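# 양팔 로봇 작업 셀 운영 수칙 정리 (Vinis 조 중간보고)

## 1. 왜 수칙부터 썼는가

우리 조의 원래 계획은 제어 코드를 먼저 짜고 안전 문서는 제출 전날 밤에 쓰는 것이었다. 계획은 첫 주에 폐기되었다. 두 팔이 같은 물건을 집겠다고 다투는 바람에 그리퍼 손가락 하나가 휘었고, 부품 신청서의 '파손 사유' 칸에 쓸 말이 없었기 때문이다. 4월부터는 수칙 초안을 만들고 실험마다 고쳐 쓰는 방식으로 바꾸었다. 현재 판은 항목이 6개다.

## 2. 현행 수칙

1. 전원을 넣기 전에 두 팔의 케이블을 손으로 훑어 걸린 곳이 없는지 본다.
2. 중앙 공유 구역에는 한 번에 한 팔만 들어간다. 예외는 양팔 협동 과제로 등록된 동작뿐이다.
3. 동작 중에는 매트 위로 손을 넣지 않는다. "잠깐만"도 손을 넣은 것으로 친다.
4. 공유 구역 안에서는 최고 속도를 설정값의 20%로 제한한다.
5. 물체 배치는 시작 전에 기록한다. 기억은 기록으로 인정하지 않는다.
6. 비상정지를 누른 사람에게 이유를 따지지 않는다. 로그를 먼저 저장한다.

2번은 가장 많이 고친 항목이다. 처음에는 '서로 양보한다'라고 썼는데, 로봇에게 양보심을 기대한 문장이라는 지적을 받고 점유 플래그 방식으로 다시 썼다. 플래그 관리는 Flinine이라고 이름 붙인 우리 스크립트가 맡는다. 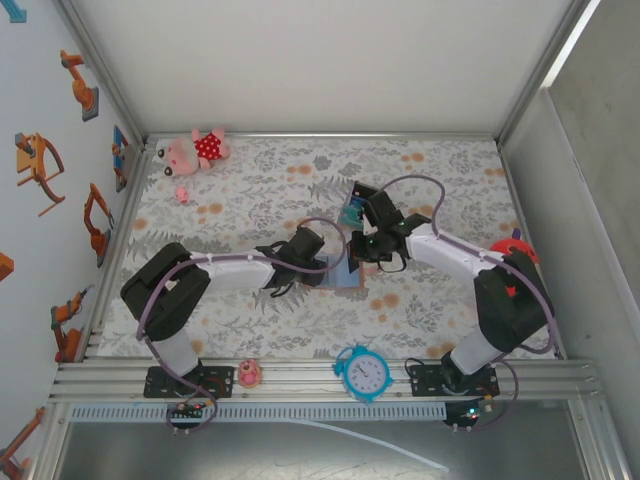

*그림 1. 매트 중앙에서 마주 선 두 그리퍼. 앞쪽 레일 위에 자명종 장난감이 있다.*

물체는 일부러 크기와 모양이 제각각인 장난감을 쓴다. 물방울무늬 원피스를 입은 돼지 인형은 부드러운 물체의 대표이고, 조원들 사이에서 평판은 로봇보다 좋다. 5번 수칙에는 매트 밖 레일 위의 물건도 적도록 했다. 초안에는 '매트 위'라고만 되어 있어서 레일에 올려 둔 것은 서류상 존재하지 않았다.

## 3. 적용 결과

수칙 적용 이후 시행은 총 254회이며 전부 배치 기록이 남아 있다. 적용 전 기록은 Arroyo 폴더에 있는데, 파일 이름이 '최종', '진짜최종'으로 이어져 비교 자료로 쓰지 못했다. 부끄럽지만 감점을 각오하고 적는다.

점유 플래그 로그는 835줄이 쌓였다. 읽어 보니 팔이 구역을 비운 뒤에도 플래그가 늦게 풀리는 경우가 보였다. 안전한 쪽의 오류라서 급하지는 않으나, 빈 구역 앞에서 기다리는 팔을 지켜보는 일은 꽤 길게 느껴진다.

## 4. 남은 일

- 1번 점검을 체크리스트 양식으로 옮기기
- 속도 제한을 코드에서 강제하기 (지금은 설정 파일을 고치면 풀린다)
- 옆 조 Vulum의 수칙과 용어 맞추기. '정지'와 '일시정지'의 뜻이 두 조에서 정반대다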